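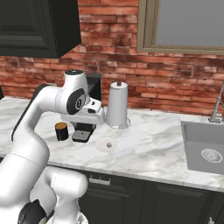

Re: Oat milk vs. regular milk in rice pudding, did I ruin my grandmother's recipe?

wanholm_kate
Posted February 19, 2024
Hi everybody, longtime reader and finally a poster! My grandmother made her rice pudding every Sunday of my childhood, always with whole milk and a strip of lemon peel, and I have her card taped inside my pantry door. My daughter can't have dairy anymore, so over the weekend I made it with oat milk (the barista kind) and it came out gluey, almost like wallpaper paste, poor thing. She ate it to be kind. Has anybody had better luck?

puddingpete73
Oh, I feel for you, I really do. I'd leave the oat milk for coffee. It has its own starch in it, and then you add rice, and you get starch on top of starch. I use full-fat coconut milk cut half and half with water, and my whole family goes back for seconds, even my brother, who complains about everything.

Marín
I have to disagree with Pete, with love! Coconut takes over and then you have a coconut pudding, a lovely thing but a different dessert. Oat works fine if you use less rice and keep the heat very low. Mine takes 80 minutes and I stir it while I'm on the phone with my sister. 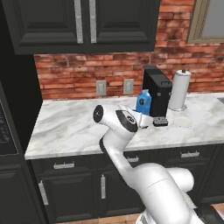
Should I rinse the rice first if I'm using oat milk?
Rinse it well, until the water runs mostly clear, and the pudding will stay looser as it cools.

puddingpete73
Marín, 80 minutes! You're a more patient soul than I am. I'll grant you the point about rinsing, though I still say coconut.

Irfan Halim
My mother used short-grain rice and plain cow's milk, and I wouldn't change a thing for myself, but when my nephew visits I make it with soy. Unsweetened, please, the vanilla kind tastes like a candle. Put the sugar in at the very end, and pull the pot off while it still looks too thin. It thickens more than you'd think overnight.

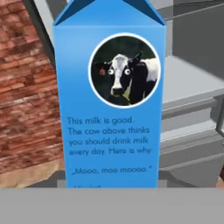 Milk carton with a cow on the front.

kotport_gran
I've been making this for my church suppers since before some of you were born, and I'm with Irfan on taking it off early. But soy? I tried it last July and poured the whole pot down the sink. Maybe I had a bad brand.

wanholm_kate
You are all so kind, thank you! I'm going to try Marín's slow way with the rice rinsed, and 3 tablespoons less of it than the card says. Pete, I'll save the coconut for summer. Does the lemon peel go in at the start, or would that be too strong over such a long simmer?

Marín
At the start, and fish it out halfway through. Let us know how your daughter likes it!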